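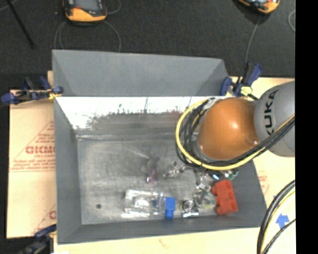
Gray bin with sloped walls, cables looped over the back edge.

Ticket: Label printer prints everything twice, Ridport stockroom
Opened by: Catalina Leiva
Assigned to: Aldana Cáceres
Priority: High (was Low, then Medium, then I got a phone call)
Opened: 03/01/2021

Catalina: Every shipping label comes out twice. I send 30, I get a stack of 60. The second copy is perfect, which makes it worse. Two customers in Lagos have now been promised two parcels each by the tracking page.

Aldana: Which queue are you printing to, Novia or Novia (Copy 1)?

Catalina: There's a choice?

Aldana: There shouldn't be. Please send the driver version from the properties window and the self-test page. Hold the feed button while you switch it on.

Catalina: Driver is 11. Self-test came out once. So it can print one of something when it feels like it.

Aldana: Good, that clears the printer. Removed Novia (Copy 1), restarted the spooler, sent a batch of 20 from my desk. Please check the tray.

Catalina: 40.

Aldana: Understood. Checked copies in the driver: 1. Checked copies in Rirnholm, under Output Defaults: 1. Checked copies in the label template, which I did not know had its own setting: also 1. Everybody agrees on one. Turned on spooler logging and will wait for the next batch.

Catalina: Next batch is the monthly run, 300 labels. I would like it not to be 600. We're on the last box of rolls and purchasing already thinks I eat them.

Aldana: Please hold the run. Log shows two separate jobs for each order, same user, less than a second between them. Something is pressing Print for you. Do you have the Rirnholm page open in more than one tab?

Catalina: One tab here. One on the packing bench PC, which stays logged in as me because the other login can't see returns. It's been that way since February.

Aldana: And is auto-print ticked on that one?

Catalina: It is very ticked.

Aldana: So both PCs see the order land and both print it, loyally. Untick it on the bench, leave it on at your desk – then send one test order.

Catalina: One label. Sent five more, got five. Running the 300 now.

Catalina: 300. Plus one blank at the end, but it's always done that.

Aldana: Please open a separate ticket for the blank. Request for a bench login with returns access is in the queue; don't share yours once it arrives. Logging switched off again. Cause: auto-print enabled in two sessions under one user. Status: Resolved.

Catalina: Reopening. The bench PC wants a password and it isn't mine.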